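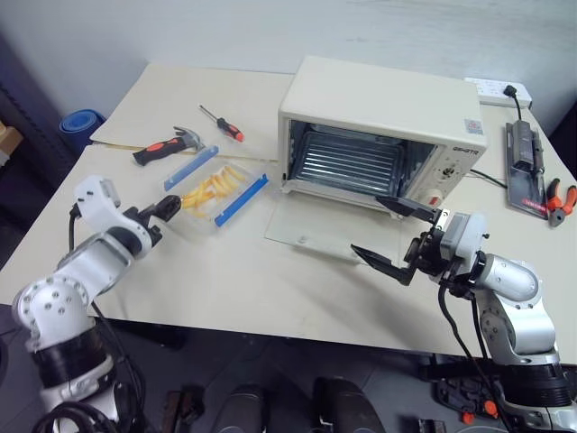

The toaster oven table, door down, with a container of fries waiting.

Visits > Small appliances > Brorley open day

We use cookies to remember your settings. By continuing to read you accept this.

The Brorley workshop opened its doors on December 20, 2023, and I went mostly for the kitchen appliance room on the second floor. Entry was free. You sign in at the desk, get a paper badge and walk around at your own pace.

The first two rooms are storage. Timo Voß, who showed our group through, said the shelves hold 1,515 items, nearly all of them donated. He has been there 9 years and still does the intake himself. I asked about older Rarnatier kettles and he had four, none for sale.

The appliance room was better. One table had a cream toaster oven with rounded edges and a single round dial on the right side. The glass door folds down flat until it lies on the tabletop, so you need clear space in front of it. Inside is one wire rack and a shiny ribbed metal lining — I would not want to be the one cleaning it. A power strip was lying along the back edge of the table.

The tools were out too: a claw hammer and a screwdriver on the left, pliers with orange-red handles over on the right. The fries were in a clear plastic food container near the hammer. I have a similar oven at home and mine takes far too long with fries, so I asked Timo what he does. Single layer, turn them once, leave the door alone.

Lunch was soup and bread downstairs, $4. The Henao room was closed for painting and should be open again in April.

Getting there: bus 97 stops across the street from the Groltus building. Parking is tight, and the side lot is for staff.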